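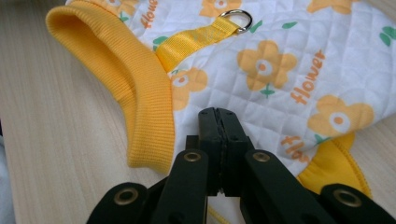
Reklamationen / Tierbekleidung / Nähte und Beschläge

Ticket 2694
Status: in Bearbeitung
Eingang: 08.09.2022
Artikel: Hundeweste Eleneck, weiß gesteppt, Blumendruck mit Schriftzug "flower", gelbes Rippbündchen
Bearbeiter: Cor Verstraete

Meldung des Händlers (Dijkstra):
Kundin beanstandet das Gurtband am Leinenring. Es verziehe sich unter Zug, der Steppstoff werfe daneben Falten. Weste zweimal bei 30 Grad gewaschen, kein Trockner. Ersatz oder Gutschrift erbeten.

Prüfung:
Gelbes Gurtband flach auf den Steppstoff aufgenäht, Ring aus silberfarbenem Metall am oberen Ende eingeschlauft. Zugprobe am Ring mit etwa 875 g, fünf Minuten, danach mit 1330 g. Naht hält in beiden Fällen. Nach der zweiten Probe Verzug neben dem Band messbar, 2 mm. Bündchen gedehnt und entlastet, geht in die Ausgangsform zurück.

Vermutete Ursache:
Stichlänge am Gurtband zu groß für die Wattierung. Gleicher Befund im Juni beim Modell Skuvwood. Dort wurde die Stichlänge verringert, seither keine Meldung.

Maßnahmen:
Ersatz an Dijkstra freigegeben, Versand aus Lager Cluvulwood. Restbestand der Charge bis zur Klärung gesperrt. Näherei um Angabe der eingestellten Stichlänge gebeten.

Offen:
Antwort der Näherei. Chargennummer fehlt auf dem Rücksendeschein, bei Dijkstra angefragt.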